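The Right Way Round Is Whatever Fits Your Shelf: Jamila Siddiqui on folding T-shirts

Jamila Siddiqui has a stack of T-shirts on the chair beside her when I arrive, and before I have my coat off she has handed me one. "Fold it how you fold it at home," she says. I do my best. She looks at it with real interest, turns it over twice and says, "Okay, you're a thirds person. I love a thirds person!"

Siddiqui runs the folding table at Talukder, the secondhand clothing shop on the ground floor of the old Tavmont building, and she teaches an evening class upstairs called Skullorow, a name left over from the dance studio that had the room before her. She started at the shop one December, when the back room was so full of bagged donations that the door wouldn't open all the way. "We had 1,153 shirts to get onto shelves," she says. "I know because I had to write every one in the book. By the first 1,000 I had opinions. By the end I had a method, and I was boring people with it at parties."

The method begins with the table. She wants it bare and pale, with rounded corners if you can get them, so a hem doesn't snag when you pull a shirt toward you. "People fold on the bed. The bed is soft, so the shirt sinks, and then you're chasing wrinkles you made yourself. Go fold on the kitchen table one time and you'll feel it."

Then comes what she calls the lay-down, and it's the part she could talk about all afternoon. The shirt goes flat, sideways or upright, whichever suits your arms. Sleeves get pulled out so you know where they are. You smooth from the collar toward the hem with the side of your hand. "Long strokes, and don't press hard. It's cotton, you're not rolling out pie dough."

I ask about old creases, the ones that stay in a shirt from the last time it was put away. She brightens up. "Oh, those are useful! A shirt that's been folded before has a line in it, and that line is telling you where somebody else thought the middle was. Sometimes they were right. If they were, use it. If they weren't, smooth it out as well as you can and make your own."

She is less strict about sleeves than I expected. One in and one out is fine for the first minute, she says, as long as both are in before the body gets folded. What she does mind is a sleeve that gets rolled under itself. "You get a lump. Then the shirt on top of it tips, and the one on top of that, and in a week your shelf looks like a landslide."

Collars she wants facing the person who'll be looking for the shirt. On the shop shelves that means facing out. In a drawer it means facing up, and she has a lot to say about drawers. Her own came from Rultomach, a small furniture maker she found through a customer, and she had them built to fit a shirt folded into a square. "My sister says that's backwards, you fold to the drawer. Fine. She's got 2 drawers and I've got six, so we'll see."

There's a chart on the wall upstairs with squares, thirds and rolls drawn in marker — her nephew did the lettering — and students are encouraged to argue with it. Some have. The roll was added after a man who travels for work spent half a class defending it, and Siddiqui now rolls her own gym shirts.

What about the fold that comes out crooked? She shrugs. A bulge at the side or a corner that won't sit doesn't bother her, and she won't let beginners undo a whole shirt over one. "Tuck the loose bit under, put it in the pile, take the next one. You'll be better at the tenth shirt than the first. The shirt doesn't mind, either."

I took my thirds-folded shirt home with me, by the way. She insisted — it was in the one-dollar bin, and it's a very good shirt.

Pink cloth pinched up close, then a tee on a white table, flat or folded:
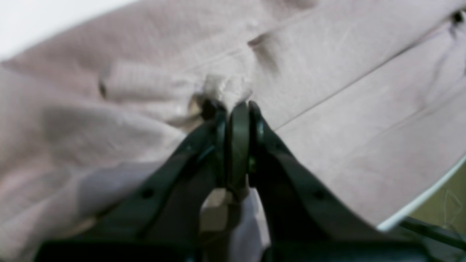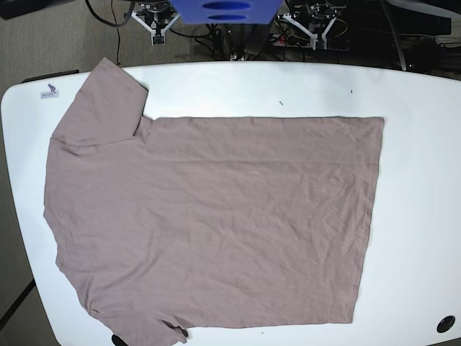
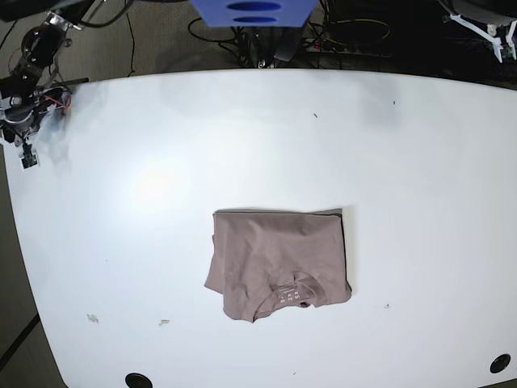
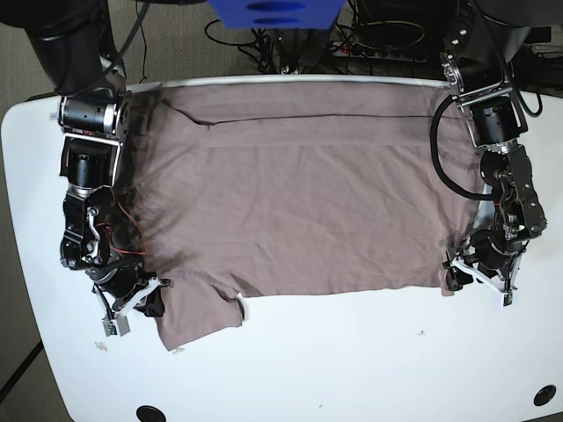
Should a T-shirt be folded inside out to protect a print on the front?

Siddiqui says to leave it right side out and fold so the print ends up on a flat panel, with no crease running through it. If the print is old and a little sticky, she lays a sheet of tissue paper over it before the first fold and leaves it there.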